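Sterngate Opens Kitchen Bench for Side-by-Side Hand and Gripper Trials

Monday, July 4, 2022

Sterngate today opened its kitchen bench to outside hardware teams. The bench is a working kitchen set up for comparing robot hands, wrist cameras and arm controllers on the same household jobs. The first program covers dish handling and runs through September.

Two suppliers are taking part in the first round. Kallach has entered a multi-fingered hand and its wrist camera. Gwynne has entered an arm controller, which is being tested against the one Sterngate normally uses. Results are logged in Pluson, Sterngate's test recording software, and each supplier receives its own data in full.

The dish program has 21 tasks. Of these, 17 use the sink and the dish rack, and the rest use the dishwasher. Each task is repeated with every combination of hand and controller before the settings are changed. 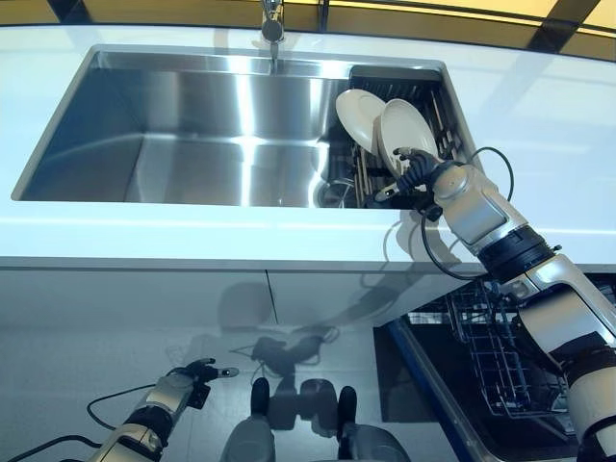
TEST PROGRAM

Plate tasks are done at the sink. A plate standing upright in a wire rack gives the fingers little room, and the rack slats are close to the rim. Operators record where the fingers make contact, whether the rack moves and whether the plate is set down without a second attempt. A head-level view is saved for every run.

Dishwasher tasks include opening and closing the door, reaching for the edge of the machine from below, and pulling out the rack. Reaches from below are scored separately for fingertip placement. Wrist camera footage is reviewed for these runs, and teams can ask for a different mounting angle between sessions.

"Most of the requests we get are for a straight comparison," said Berwyn Parry, bench manager at Sterngate. "A team has a hand it likes and wants to know how it does on a plate, on a handle and under a lip, with the same controller and the same operator. We run it and send them the logs."

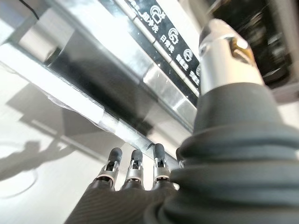

Robotic hand reaching toward the metal rail on the underside of a stainless steel appliance, wrist camera view.

Sterngate will publish a summary of the dish program after the last session. It will list completed tasks, dropped items and average time per task. Suppliers may add a written comment, but may not remove a result.

Teams that want a place in the next round should send a hardware drawing, cable requirements and controller interface notes to the Sterngate bench office. Applications are open now. Bench time is booked by the half day, and an operator is included.

About Sterngate

Sterngate tests robot hands, arms, cameras and controllers for manufacturers and research groups.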